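Clillulent > Notices > Safety and Service > Thread archive

Clillulent Safety and Service Office. 2026-03-24. This thread is our full notice on the opening-width fault in the Engate hand-held gripper and the incident at the Dikside test kitchen. It replaces the short notice we posted last week. Please read to the end before using your gripper again.

What happened. During a routine run at Dikside, a robot arm was asked to pick up a glass jar from a counter and set it on a shelf. The arm closed its fingers well past the width of the jar. The jar broke in the grip. A staff member standing at the counter received a cut on the back of the hand.

The cut was cleaned and dressed on site and did not need stitches. The staff member was back at work the next morning. We have apologized to her in person and we repeat that apology in public. She should not have been within reach of the arm during a run. More on that further down.

The arm was stopped with the wall button within seconds. It has not been run with glass since. The kitchen was swept, the pads were thrown away and the fingers were bagged for inspection.

The first review looked at the arm. Ditte Thorlacius and the Dikside team checked the motor, the wiring and the force limit. The motor and wiring were in order. The force limit was set to the value in the manual. That value was too high for thin glass, and the manual is being changed.

The second review looked at what the arm had learned from. It had been trained on recordings made by people using the Engate hand-held gripper at home, picking up ordinary things from tables and boxes. Every recording stores how far apart the fingers are at each moment. In part of the set, those numbers were wrong.

The cause is mechanical. Each finger turns on a pin. In the affected grippers, the small set screw that locks the pin to the width sensor was put in without thread glue. With use, the screw backs out. The finger still moves normally in the hand, but the sensor lags behind it.

The result is a gripper that feels fine and reports badly. A person closes on a jar, stops at the glass, and the recording says the fingers went on closing. An arm that learns from enough of those recordings will try to do what the recording says.

Analyn Espiritu found the fault at the bench by a simple test. She closed the fingers on a steel gauge block, held them there, and read the width on the screen. Then she opened and closed the gripper a few times and measured the same block again. A sound gripper gives the same number. The returned one drifted a little further each time.

How much data is affected. We re-checked every recording in the home set, 2553 in all. Of these, 79 show a width that cannot be right for the object being held. Those 79 have been withdrawn. The version of the set that included them should be deleted from any machine you control.

We have been asked why 79 recordings in a set of that size would matter. Most of them were of jars, bottles and cups, and the set does not hold many of those. For soft goods and packets the effect on the arm was small. For rigid, breakable things it was not.

We have also been asked whether our own checks should have caught this. They should have. The upload check compared each width to the limits of the gripper and did not compare it to the object. A width can be inside the limits and still be wrong. The new check went live on Monday.

Reports received before the incident. There were 4. Three came from people recording at home, who wrote that the number on the screen "sticks" or "wanders." One came from a teacher at the Evangelista training site. All four were answered with advice to restart the gripper. That was the wrong advice, and the reports were closed too early.

Milagros Agbayani now reads every hardware report herself, including those marked as solved. A report may not be closed until the person who sent it agrees, or until the gripper has been back on the bench.

Which grippers are affected. The fault was traced to one assembly batch. The batch letter is on the paper card that came with the gripper, after the serial number. If the letter is K, stop using the gripper today. If you no longer have the card, treat the gripper as affected and write to us.

Is an affected gripper dangerous to hold? We have no report of anyone hurt by a hand-held gripper, and the fingers are moved only by the user's own hand. The ordinary pinch warning still applies: keep the other hand clear of the linkages, and keep the gripper away from small children. The hazard came later, at the arm.

If your gripper is not in batch K, you may go on recording under the interim rules below. They apply to all home sites and to Evangelista until further notice.

Interim rule one. Do not record with glass, china, knives or open liquids. Wrapped snacks, boxes, cloth, markers and empty plastic bottles may be used. Clear a place on the table for whatever you are picking from, and leave the rest of the room as it normally is.

Interim rule two. At the start and end of each session, close the fingers fully, open them fully, and read both numbers aloud so that they are on the recording. If either number has changed between start and end, mark the session as suspect and send it anyway. Suspect sessions are useful to us at the bench.
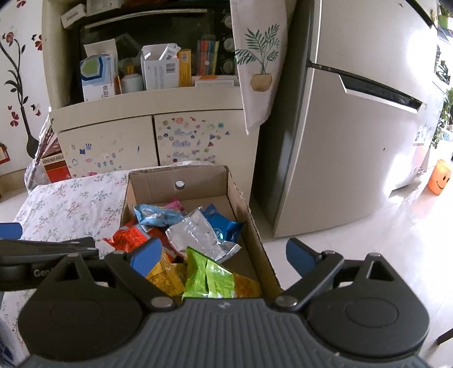
Interim rule three. Where two grippers are used at the same table, both must be checked, and both sets of numbers must be read aloud. We found sessions in which one gripper was sound and the other was not, and the pair had been passed on the strength of the first.

Interim rule four. Do not tighten the screw yourself. Several people have kindly offered. A screw tightened without glue will hold for a time and then let go again, and we lose the chance to see how far it had moved.

Returns. A prepaid box will be sent to every address we have for batch K. Put the gripper in with its pads on, close the fingers gently and wrap it in the sleeve provided. Please do not clean it first. Ivana Saavedra is handling returns and will confirm by message when your box has arrived.

Repair consists of new screws, thread glue, a day to cure and 1000 open-and-close cycles on the bench, with a gauge block reading before and after. A gripper that drifts at all during the cycles is scrapped and a new one is sent. We expect the last repaired gripper to be back with its user in May.

Payment. Anyone recording at home who has to stop while waiting for a repair will be paid for the sessions already booked. Sessions withdrawn from the set will also be paid in full. The people who made those recordings followed their instructions and did good work.

Changes at Dikside. The arm now runs behind a waist-high barrier with a gate switch. If the gate opens, the arm stops. The floor is marked to show the full reach. The old practice of standing at the counter to reset objects between tries has ended. The arm is stopped first, every time, by the person going in.

The force limit has been lowered for all objects, and glass will not return to the test list until the arm has been retrained on the corrected set and passed with plastic jars of the same size. The arm will miss or drop some objects at the lower limit. We accept that.

Partners who trained their own arms on our set should assume the same problem is present. Stop work with breakable items, keep people out of reach, download the corrected set and retrain. If you cannot retrain, lower the grip force and write to us — we will go through your settings with you at no charge.

Some partners have asked for the list of 79 withdrawn recordings so that they can check their own copies. It was sent this morning to every registered contact. The list gives recording numbers only. It does not name any household, and we will not give out addresses or names.

A correction to last week's short notice. It said the fault was "in the sensor." The sensor itself works as designed. The fault is in how the pin was fastened to it at assembly, under our supervision. The supplier of the sensor was not at fault, and we regret suggesting otherwise.

The written report was prepared by Jennylyn Padilla, with the bench readings and the Dikside log attached. Staff and registered partners can ask for a copy. Names of home users have been removed. The report lists two points still open: how the glue step came to be skipped, and whether cold rooms speed up the loosening.

If you have noticed a number that sticks, jumps or wanders, on any gripper from any batch, tell us, even if it happened only once. Give the serial number, the day and what you were picking up. You do not need to be sure that anything is wrong.

Replies to this thread are read during office hours. For a gripper that has been damaged, or for any injury, please telephone the service desk instead of replying here. We will add to this thread when the first repaired grippers are sent out.

Contact the Safety and Service Office | © Clillulent | Back to top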